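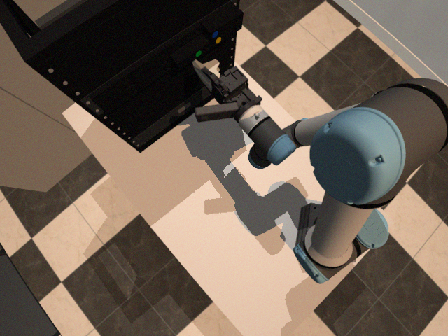
Write the rule down before you press run

Posted August 16, 2024

I've been a bit obsessed with house rules lately. Every robotics group has them, usually living in someone's head, and ours finally made it onto a page that fits on the wall. Eight rules, one side of paper, and I love it far more than a grown adult should!

Most of them came out of the Boonchu runs in January, when we logged 513 attempts in simulation and then found we couldn't compare half of them. Same arm, same cabinet, different ideas of what counted as a success. Somebody's "reached it" was somebody else's "got kind of close". Ouch.

So now the Dido task sheet has to say, in plain words, what finished looks like, and it has to say so before the first run. If the wording changes, the old runs keep the old label. No going back and tidying them up, however tempting it gets (and it does get tempting, usually right before a demo).

The other favourites of mine:

1. Start every batch from a saved state, and write the name of that state in the log. "The usual one" is banned.

2. Keep the failures. We used to bin them, which makes me wince. A folder of 200 runs with the bad ones removed tells you very little about your robot.

3. Look from more than one camera before you call it. A gripper that seems lined up from the side can be well off the mark from another angle, and the wide round view is brilliant for catching that.
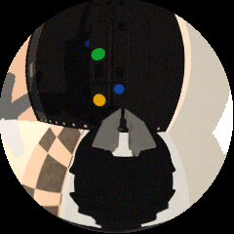

4. Change one thing at a time. Lighting or floor colour or starting pose, pick one. I break this rule more than anyone and I'm working on it.

5. Simulated results get labelled as simulated, every time, in every chart and every slide.

The last three are about file names and backups, so I'll spare you.

I took the sheet along to the Meltville meetup and got a great argument going over number 4. One table reckoned it's too slow for early work, and they have a point. We've settled on letting people change whatever they like for the first 30 runs of a new task, as long as those runs never get reported. The Tivlow crew do something similar and it seems to keep everyone cheerful.

If your group has a sheet like this, please send me a copy. I'm especially keen to see how you've worded the bit about success, as ours has been rewritten so often that the paper is mostly correction tape.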